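Gimer Household Handling: Frequently Asked Questions

Search this site Enter keyword Go

Print this page | E-mail this page

Can a robot clear a table yet?
Partly. A two-handed machine can pick up many single objects and put them down again at a chosen spot. Clearing a full table, with stacked plates and leftovers, is still beyond most of them without help.

Which objects are hardest?
Heavy, uneven ones, and anything with leaves. Fruit with a rough skin gives the fingers good grip, but its weight is seldom central. 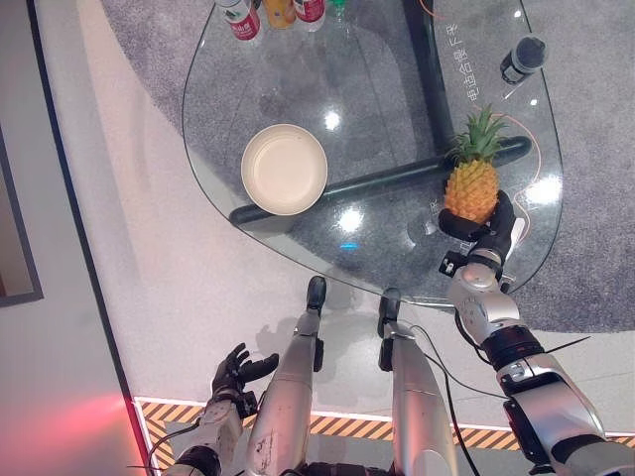 Soft crowns and stalks are a separate problem. They bend when touched, so the planned grip and the real one differ. Our handling guide, edited by Rajkumari Joshi, advises taking hold of the body of the fruit and leaving the crown alone.

Does a glass table matter?
Yes. Depth sensors often read through clear glass to the floor, and ceiling lights show up on it as bright spots. We set the table height by hand before each run on glass. Wood and matt plastic need no such step.

What about house plants?
A pot and its dish count as two objects. If they are lifted together, the dish must be kept near level or the pot will slide.
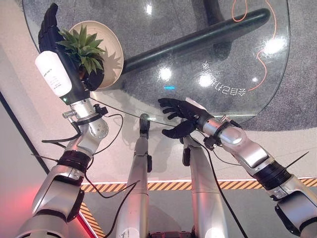 Potted plant and dish held in the left hand, beside the glass tabletop.

How many trials make up a test?
The Parri schedule asks for 300 lifts per object. A shortened version of 68 is accepted for fragile items.

Is the shop floor any easier?
In general, yes. Parts are alike and arrive in the same place. Thirumalai Panicker's notes on the Vokus packing line cover seven part types, none of them soft.

When will this page be revised?
In April, with a new section on cutlery.

Print this page | E-mail this page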